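What I've been playing: Vulora, and why I keep going back to the lighthouse

Happy new year, all. I know we're two weeks in and you've stopped saying it to the postman, but this is the first one of these I've sent since the break, so you're getting it anyway.

I spent most of the holidays on Vulora. I'd planned to get through that big pile of half-finished racing games (Fastville, I'm looking at you, and at your horrible rubber-band AI) but then Orhun Çınar messaged me on the second night of my time off to say he'd got stuck in a bell tower and did I fancy helping. I'd bought Vulora back in August when it came out, played it for an evening on my own, decided it was a bit slow and put it away. So I redownloaded it, joined his game, and more or less didn't come up for air until the bins needed doing.

For anyone who missed it, Vulora is a co-op exploration game set on a chain of islands that are slowly sinking. You're surveyors. You've got a boat, a rope, a lamp and a notebook, and your job is to get the maps out before the water comes up. Each run starts at low tide and the sea rises the whole time, so the cave you walked into with dry boots is a swim on the way back, and the cellar you fancied a second look at has gone altogether. There's a bit of fighting, against these long eel things that come in with the tide, but you could play for an hour and barely swing anything.

On your own it's fine. I stand by what I said last summer, it drags, mainly because you have to hold the lamp yourself, and holding the lamp means you can't draw, and if you can't draw you aren't earning anything. You put the lamp down, draw a bit of wall, pick it up, walk three steps, put it down again. With two of you it's a different game! One person holds the light and the other does the map, and all of a sudden you're talking. Left a bit. No, the other left. What's that noise. Why have you stopped walking.

The map is properly drawn by hand, too, which I'd forgotten. You get a pencil and a blank page and nobody marks it for you until you're back on the boat, where the captain compares it with the real layout and pays you according to how close you got. Mine are dreadful. Orhun's are beautiful, with little hatched cliffs and everything, but he's slow, and on our third island together he was still shading in a staircase when the water reached his chin. We lost the lot. I was not gracious about it.

We've played most of the islands now. The early ones are small and friendly and teach you the rope, and then you get to Ikero, the lighthouse island, and the whole thing opens up. There are 113 steps in the lighthouse according to the plaque at the bottom, and every landing has a door that leads somewhere it shouldn't. One goes into a chapel. One goes out onto a beach which I'm fairly sure is on the other side of the island. You can't possibly do it all in a tide, so you pick a door, agree on it, and then argue about it when it turns out to be the one with the eels.

What I love about Ikero is that it's the only place where the game really makes use of the rising water. Everywhere else the tide is just a clock. In the lighthouse it's also a lift — there are ledges you can only get to by waiting for the sea to float you up to them, which means deliberately standing in a room that's filling up while your lamp fizzes and your friend says "is this definitely right?" over and over. I haven't felt my stomach go like that in a game for years.
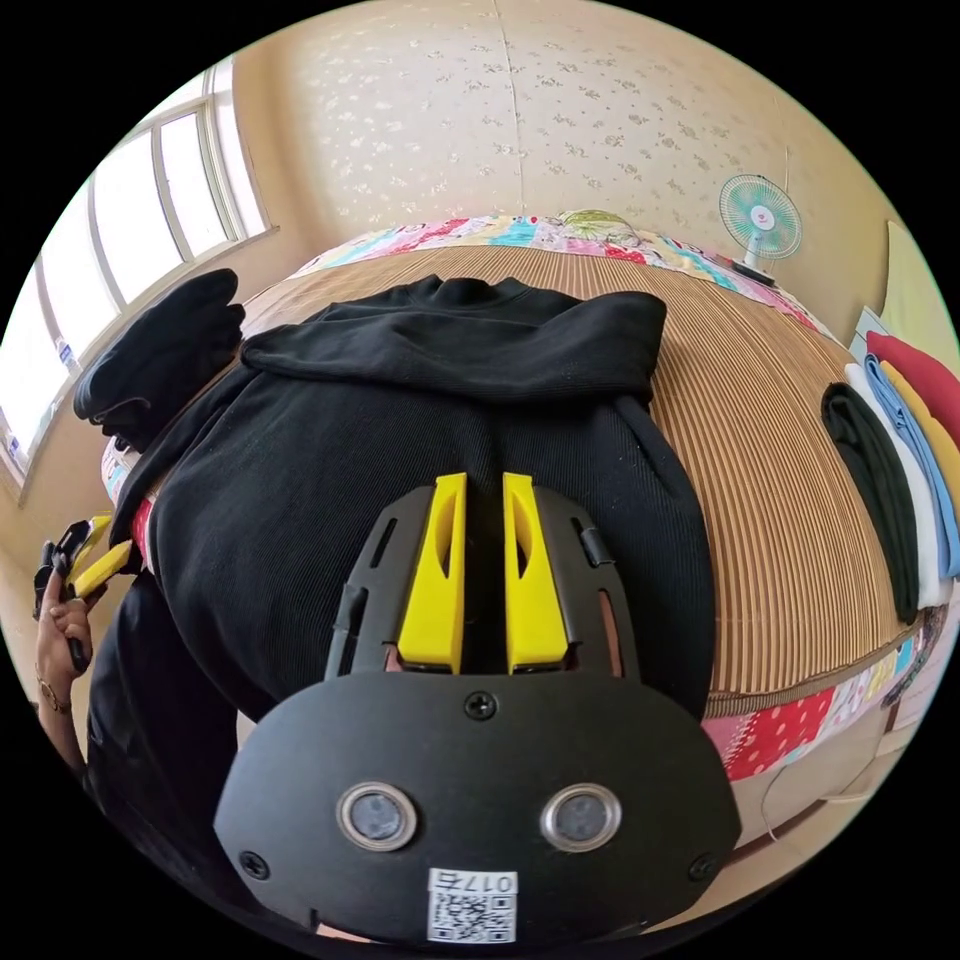

Muammer Keskin wrote in to say I've got it all wrong about the lighthouse, and that the best island is the salt works, by a mile. His view is that Ikero is showing off, all those doors, and that half of them are the same four rooms with the furniture moved. The salt works has no tricks in it at all. It's flat, it floods from every side at once, and you can see exactly how much trouble you're in from the minute you land. He also thinks anyone playing with a group of two is missing out and should get a third in on the rope.

I take the point about the rooms, Muammer, I'd noticed the chapel benches turning up in the customs house. The salt works I'm less sure of. I find it a bit bare, and the wind noise gives me a headache after a while. But I did try it with three, on your say-so, and you're right that it changes everything. Samira Matar came in with us for a couple of evenings and took over the rope, which neither Orhun nor I had ever used for much beyond getting down wells. She had us strung out across those flats in a line, one at the boat, one in the middle, one out at the far sheds, and when the water came in she just reeled us home. We came back with the whole eastern side drawn. The captain said "adequate", and from him that's practically a hug.

Right, the grumbles. There are a few.

The story is thin. There's a good opening, with your old teacher's letters and the missing survey from a generation ago, and I was ready to be very into it. Then it hands you a letter every few islands and the letters get shorter and vaguer, and the last one might as well say "see you in the sequel". There's one voice actor doing what sounds like every man in the harbour, and he's got two accents to do it in. I ended up skipping the harbour chat entirely, which is a shame because that's where the shopkeeper, Işık, hangs about, and she's the only person in it who's funny.

The shop itself is a muddle. Everything's priced as though you were going to play for the rest of your natural life. The good lamp costs 800 shells, a decent island brings in a fraction of that, and you lose some every time you drown. By the time we could afford it we'd seen nearly everything we wanted it for. I don't mind saving up for things in games, I've got the patience of a cow, but I'd like to have the nice lamp while there's still some dark left to point it at.

Joining a friend's game is also much harder than it needs to be. You have to be standing on the jetty, both of you, with the menu closed, and if one of you opens your notebook while the other's loading in, it throws everyone back to the title screen. Samira lost a new hat that way. The January patch notes say they've fixed something to do with the jetty but we've had it happen since.

And it doesn't save in the middle of an island. I know why, the tide wouldn't mean much if you could reload it, but a full run on the later ones can go well past an hour and some of us have tea to cook.

Would I tell you to buy it? If you've got one friend who'll play it with you, yes, straight away, and skip to Ikero as soon as it lets you. If you've got two, even better, and make the bossiest one do the rope. If you'd be playing alone I'd wait until it's cheap, or until they do the lamp-on-a-hook thing people have been asking for on the forum. Apparently it's being looked at. It was also being looked at last summer.

A few bits from the inbox before I go.

Alistair Pringle wants to know whether you can turn the eels off. You can! It's under comfort settings, not difficulty, which is why I missed it as well. They still swim about but they ignore you. I tried it for one run and found it a bit creepier, if anything, but see how you get on.

Cengiz Dönmez asks whether it runs all right on an older machine. Mine's no spring chicken and it was fine indoors and choppy out on the boat. Turning the water reflections down a notch sorted most of that. Turning them off makes the sea look like lino, so I wouldn't go that far.

Somebody else (you didn't sign it, so you'll have to recognise yourself) asked if I'm ever going to finish the Fastville write-up I promised. I am. I've got as far as the harbour cup and I keep coming third behind the same green van. As soon as I beat that van you'll hear about it, probably at length.

Next time it'll be the small puzzle games I've had sitting about, including the one with the post office that several of you have been on at me to try. If you've got a favourite island in Vulora, or a map you're proud of, send it over and I'll put a few of them in. Orhun has already sent me nine of his. I've told him he's allowed one.

Sent out January 14, 2025. Hit reply if you want to reach me, it all comes to the same inbox.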